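We use cookies to improve your experience on this site. By continuing you accept our cookie policy. Accept | Manage settings

Workshop notebook – Liltum bench, Fledville
May, open day

Opened the doors at 10:00. I write this in the evening with the paper notes beside me, so the order of things may be a little wrong. Colleagues who were in the other hall, please correct in the margin.

Setup in the morning. The robot was started at 8:15 and we let it stand with the arms in rest position until the joints reported normal. The left wrist gave the same warning as in the rehearsal and it disappeared after a restart. I did not change anything in the settings. The white table was moved one hand's width closer to the wall, so that visitors could stand on both sides of the rope. After moving it I repeated the table height check and the value was the same as before, 219 on the scale of the test sheet.

First demonstration was the cloth folding, run with the Mistix controller. It went well the first two times. The third time the right hand took two layers of the towel together and the fold was crooked, but the visitors seemed to like this one more than the good ones. A boy asked if the robot was tired. I said that it does not get tired but the motors get warm, and his father then asked several good questions about the motors.

Second demonstration was the bag. We had chosen the grey backpack with the brown leather trim in place of the red sports bag from the rehearsal. The sports bag has no shape when it is empty and the hand could not find the handle. The backpack keeps its form better when it lies flat. The plan has three steps: right hand goes to the top of the bag near the strap, left hand waits low with the palm up, then the bag is turned.
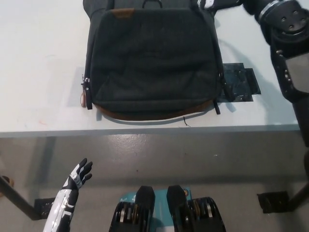 The turning step is the one we must still improve. In the morning session the right hand reached the bag each time, but the grip slipped twice. The fabric is soft there and the fingers close on a wrinkle. I reduced the closing speed from 500 to 300 before the noon session and this was better, although the visitors had to wait longer and a few of them walked to the coffee. I would keep 300 for the next visit and explain to people what the hand is doing while they wait. Silence makes the waiting feel long.

The left hand started too late in one run. I think the signal from the right side comes only after the grip is confirmed, and the confirmation is slow with soft objects. To be checked in the log. The log for the noon session stopped at line 1,445 and I do not know the reason. The file is saved in the Assunção folder together with the older ones, please do not rename it until I have looked.

Questions from visitors which I wrote down:

Can it open the zipper? Not today. We tried it last month with a bigger pull tab and it worked on a fixed bag only.

Does it know that this is a backpack? I answered that it has a model of where the bag is and which parts can be held. One lady was not satisfied with this answer and she was right, I should prepare a better one.

What happens if a person puts a hand on the table? I showed the stop button and pressed it during the motion. The arm stopped as it should. Several people wanted to press it too, and I let them – only in the rest position.

How much does it cost? I said I am not the right person to ask.

Afternoon was more quiet. A school group came at 2:30 and they were very polite, but they could not see well from the back. For next time we need either a low platform or a screen. The screen is easier, we have the cable already. The teacher asked for a printed page about the work and I had nothing to give except the old one from the winter, in which the pictures are too dark.

One more remark about the floor. The tape marks for the visitors' line came off near the door and someone almost slipped. I put new tape at lunch. Please use the wide cloth tape and not the thin one.

Closed at 4:00. Robot returned to rest position and powered off, battery on the charger, red lamp checked. The backpack is in the grey cabinet, second shelf, together with the towels.

To do before the next visit:
– read the noon log
– check the left hand delay with a soft object and with a hard one
– ask about the warning of the left wrist
– new printed page, one side, brighter pictures
– test the screen cable from the back of the hall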